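About Us

Lorside is a small language school for adults. We teach everyday English to people who came here to work, to join family, or to begin again, and who want to speak with the doctor, the landlord and the teacher of their child without asking somebody else to come with them.

The school was started by Tadhg Ó Dálaigh in two rooms over a bakery on Furnmont Street. In the first term there were 9 students and one table. Tadhg wrote all the lessons by hand, and some of these pages we still use, with the coffee marks on them. Today we have six teachers, and four of them learned English as adults, the same as our students. I am one of them, so please forgive me if you find a small mistake on this page.

How We Teach

We do not start from grammar tables. Every unit is built on one part of ordinary life: the kitchen, the bus, the bank, the pharmacy, the laundry. Students learn the words for things they touch each day, and the verbs that go with them. To fold, to spread, to hang up, to put away. In English these little words after the verb are difficult, and we give them a lot of time. Grammar comes in the second half of the lesson, when there are already sentences on the board to look at.

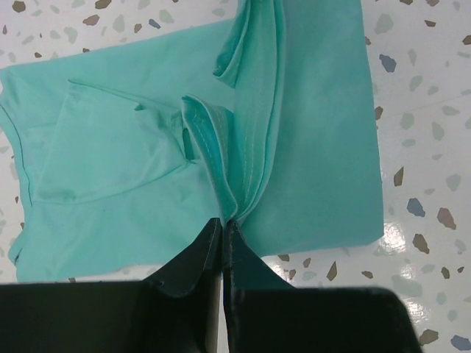

Our Classes

Morning classes are for beginners. Evening classes are for students who already work and want to write better, for example an email to a manager or a complaint to the gas company. Each group meets two times in a week. We keep the groups small, and if a group becomes too big we open a second one.

You do not need to buy a book. The course book we use is the Szalai reader, and copies can be borrowed from the office for the whole term. Please do not write in them with pen.

The next term begins on 12th January. After this, new students can join again in March. Before the first class we ask you to come for a short talk with a teacher, so we can find the right level. It is a conversation and you do not have to prepare.
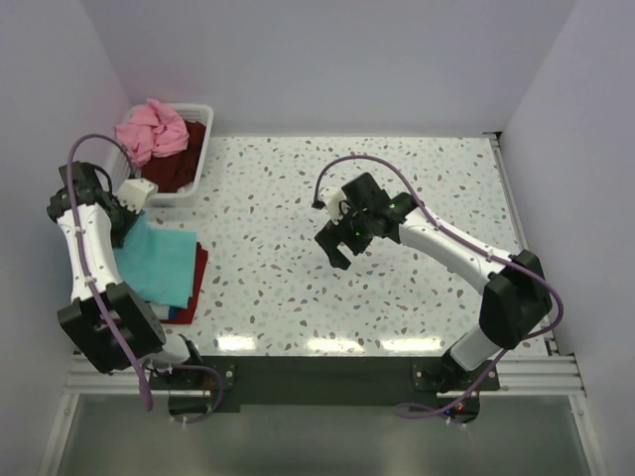
Two arms, a speckled white surface and a white laundry basket.

Our Library and Our Friends

The reading room has 494 books in easy English, and also newspapers. Students can take home two books at one time. On the shelf near the door there are bilingual dictionaries, which stay in the room.

We share our building with the Wornen choir, and at the end of each term they sing for our students and we bring the food. Families are welcome to this evening, also the small children.

Visit Us

The office is open in the morning and again before the evening classes. Ring the lower bell, the upper one belongs to the choir.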